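Right, balloon post as promised. I've got a December party to decorate for and I've started practising in April, which tells you how much I trust myself with balloons.

The plan is pale blue ones from Jokano, each with a bit of white stuff gathered round the top like a little collar. I saw it in the window at Carré and thought, well, I could do that for a lot less than 80 quid.

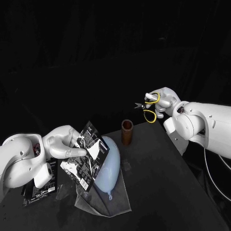 Keep your packaging till the end, by the way. I binned the sleeve from my first lot and then couldn't remember what size I'd blown them up to. 9 inches, in case you're wondering!

Also get small scissors. My big kitchen ones are hopeless near a balloon - one slip and you're picking blue rubber out of the butter dish. Ask me how I know.

Lay a cloth on the table before you start. A balloon on a bare tabletop rolls off the second you look away, and on something a bit rumpled it stays where you put it.
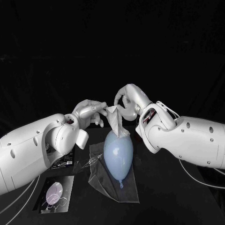 The collar is the fiddly bit. Gather it loosely with both hands first and don't pull it tight until you're happy with the folds. Tissue from Marel tears if you so much as breathe on it, the Lelel one is softer and more forgiving.

And don't blow them up too hard. A slightly soft balloon puts up with a lot more squeezing.

I've done five so far and I need more than 200. Might be rethinking the collars - will post again when I've had a cup of tea.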